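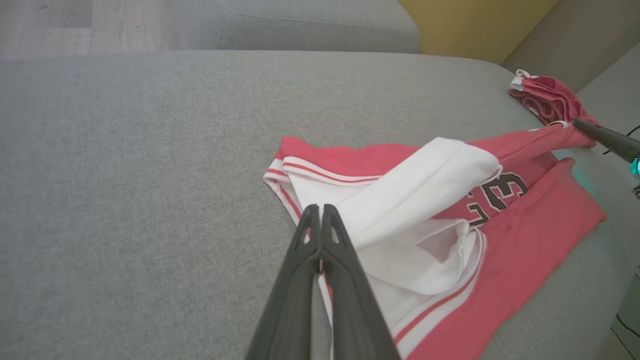

Page last changed: April, 16:40

Mirnholm light aircraft project: progress report to the Nikton fund

Period covered: the second stage of the grant

Work on the battery-electric two-seater has moved forward in most areas, but the long cross-country flight has slipped. We had planned to fly from Mirnholm to the grass strip at Llanos before the end of this stage. That flight is now planned for the next one. The reasons are set out under Flying.

Airframe

The wing repair is finished and signed off. The inspector asked for one change, a larger drain hole near the left wing root, and this was made the same afternoon. The new canopy latch is fitted. It is stiff to close from the right-hand seat and will be adjusted when the aircraft is next in the hangar for maintenance.

The nose leg was taken off, cleaned and refitted. A worn bush was replaced from stock.

Batteries and motor

Both packs have been through the full set of ground tests. The rear pack ran warmer than the front one at climb power, so Wai-kit Yu moved the air inlet and added a short duct. With the duct in place the difference between the packs is small enough for flight.

The Dulix motor controller shut itself down twice during ground runs. The fault was traced to a loose connector on the temperature sensor. The connector has been changed for a locking type and the shutdown has not come back. We have kept the old part in case the supplier wants it.

Flying

The aircraft made 12 flights in this stage, against 10 planned. All were local, within gliding distance of Mirnholm, and none went above 2000 feet. The longest lasted 38 minutes. Handling with both packs fitted is much as expected, though the aircraft needs more forward trim on approach than the drawings suggested.

The flight to Llanos was put off twice. On the first date the wind was outside our limits. On the second the charging trailer could not be used at the far end – the supply at the strip is weaker than we had been told, and a full charge would have taken overnight. The owner of the strip has agreed to let us bring our own generator.

Money

Spending is within budget overall. The duct and the connectors came to less than expected, and transport for the trailer to more. Hire of the generator will cost about £600, and we ask the fund to let us take this from the tooling line, where there is money left. No other change is requested.

Next stage

Adjust the canopy latch.
Repeat the climb test in warmer weather.
Test the trailer with the generator at Mirnholm before it goes to Llanos.
Fly to Llanos and back, with a charge on the ground between legs.

The pack test results and the flight log will be sent separately. Wai-kit Yu will answer questions on either.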